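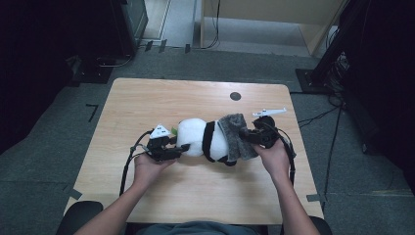 Recruiting corner

Well, we had him. For the best part of July the big ruckman from Masevport was as good as ours. He'd been to two training nights, eaten three of our sausages and told the coach he loved the colours. Then Stomlow offered him a job at the timber yard and a ute to drive there in, and that was the end of the romance. We wish him well, and a sore hamstring for both games against us.

That makes four targets lost to Stomlow in two seasons. I'm told we shouldn't take it personally. I have tried this and can report no success.

The news is a little brighter down back. Young Lungu has signed again, which his mother let slip at the bakery a full week before the club announced it. He played 10 games last year, kicked one goal (at the right end, after some discussion) and is the only defender we have who enjoys running. Plenwood were sniffing about but wanted him to cut his hair.

Notburga Koller has taken over as recruiting manager, a title that comes with a phone, a list and no budget. Her first move was to ring every junior who left us after the under-17s. A fair few had shifted to the city, one is now a vegan chef with a bad knee, and two said yes before she'd finished the question. Both will be at training next week. Neither has owned boots for a while, so if you've got a pair of size elevens in the shed, bring them along and we'll look the other way about the smell.

"I'd sooner have a bloke who wants to be here than one who wants a ute," Notburga told me. She'd also take the bloke with the ute, if he's tall.

Membership sits at 242, and we'd dearly love more of those 242 at the Plenwood game, where we'll need the noise. Gates open at noon and the canteen will have pies until it doesn't.

Names of any likely players go to Notburga by 15th August. Cousins, workmates and sons-in-law are all fine. Please check first that they've played before. We had a misunderstanding last year with a very good lawn bowler.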